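How to Clean Out and Reassemble an Old Office Desktop Tower

By Ruth Paucar
Updated Aug 8, 2020

A used office tower is a good machine to learn on. The parts are large, most of them come out without special tools, and a mistake usually costs you a few minutes. This guide covers opening the case, getting the dust out, replacing the thermal paste and checking the drive and cables before you close it up again. Plan on an afternoon the first time.

What you need

A Phillips #2 screwdriver
A can of compressed air or a small electric blower
A soft brush, 1 inch wide
Isopropyl alcohol, 90 percent or higher
Lint-free wipes or coffee filters
A small tube of thermal paste
An anti-static wrist strap
A tray or egg carton for screws

I use a Gernwood wrist strap, but any strap with a working clip will do.

Step 1: Shut down and unplug

Back up anything you want to keep. Shut the computer down from the operating system, switch off the outlet and pull the power cord. Unplug the monitor, keyboard, mouse and network cable. Hold the power button in for ten seconds to drain what charge is left in the board.

Never open the power supply itself. The capacitors inside can hold a dangerous charge long after the cord is out.

Step 2: Open the case

Lay the tower on its side with the removable panel facing up. Most business towers have a latch on the panel or a pair of thumbscrews on the back. Release it, slide or tilt the panel away and set it somewhere it won't get stepped on. Clip your wrist strap to bare metal on the chassis.

Step 3: Find your way around

Before you touch anything, take a photo of the inside with your phone. Then take a second one from the other side. You will want both when it is time to put the cables back.

Find the processor socket first and work outward from there. The memory slots are usually right beside it. The power supply is the big metal box with the specification label, and the hard drive sits in a bay of its own, often held by colored plastic clips.

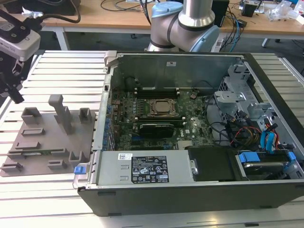 Dell tower on its side with the panel off. The graphics card is directly below the processor socket, and the power supply is at the bottom left.

If your processor still has a heatsink on it, check how it is attached. Some are held by four captive screws, others by a lever or push pins. Loosen screws a little at a time in a diagonal order. If the heatsink sticks, twist it gently back and forth. Pulling straight up can bring the processor out of the socket with it on some older machines.

Step 4: Remove the dust

Use short bursts of air and keep the can upright. Hold each fan blade still with a finger while you blow. Start at the top of the case and finish at the power supply vents, blowing from the outside only. Brush the heatsink fins along their length — never across them, they bend.

Step 5: Replace the thermal paste

Wipe the old paste off the processor and the heatsink base with alcohol on a lint-free wipe. Keep going until the wipe comes away clean, then let both surfaces dry. Put a dot of new paste the size of a small pea in the center of the processor. Lower the heatsink straight down and tighten the screws in the same diagonal order. Plug the fan back into its header.

Step 6: Check the cards, memory and cables

Press down on each memory module until the clips close. Make sure the graphics card is level and fully in its slot. Push in both ends of every SATA cable and the power connector on the drive. Tuck loose cables away from the fans — a twist tie is enough.

Step 7: Test before you close it

Connect the monitor, keyboard and power, and start the computer with the panel still off. Keep your hands out. The processor fan should spin right away. Go into the BIOS and look at the temperature. Mine settled at 34°C after the cleaning, down from 52. If it climbs quickly, shut down and reseat the heatsink.

Shut down, unplug again and put the panel back on.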